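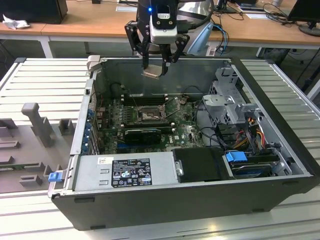
*Photo: Niamh Lynch / Brurkeo*

## Slide 4 - Case open, before the board comes out

- Dell tower, on its side, side panel off. Leave the slide up for the whole section.
- Orientation first. Power supply front left, drive cage on the right, board in the middle. Expansion slots run down the left edge of the board.
- Blue plastic means a touch point: slot clips, the latch at the front left corner, the pull handle on the hard drive. Ask the room to find all three before moving on.
- CPU socket is empty, retention frame and lever in view. Stress: no fingers, no cloth, no compressed air at close range. Bent contacts were the top reject reason in the Bindura batch (258 boards out of 1,005).
- Memory slots are the black row above the socket. Graphics card is still seated below it. Release the slot clip, then the card, then lift straight.

## Order of work

1. Mains lead off, hold the power button, wait 60 seconds.
2. Hard drive out by the handle. Tag it before it leaves the table.
3. Graphics card.
4. Memory.
5. Power supply. Photograph the label first - King-fai's team needs the ratings for the Rindberg sheet.
6. Board last.

Target is 18 minutes per unit for a new starter. Do not quote Oisín's time.

## If asked

- Why slatted tables: dropped screws fall through to the tray. Ailbhe has the supplier details.
- Data wiping is covered by Nouhaila after the break. Defer.
- Power supplies stay sealed. They go to Ladefoged whole.

Next slide: screw sizes.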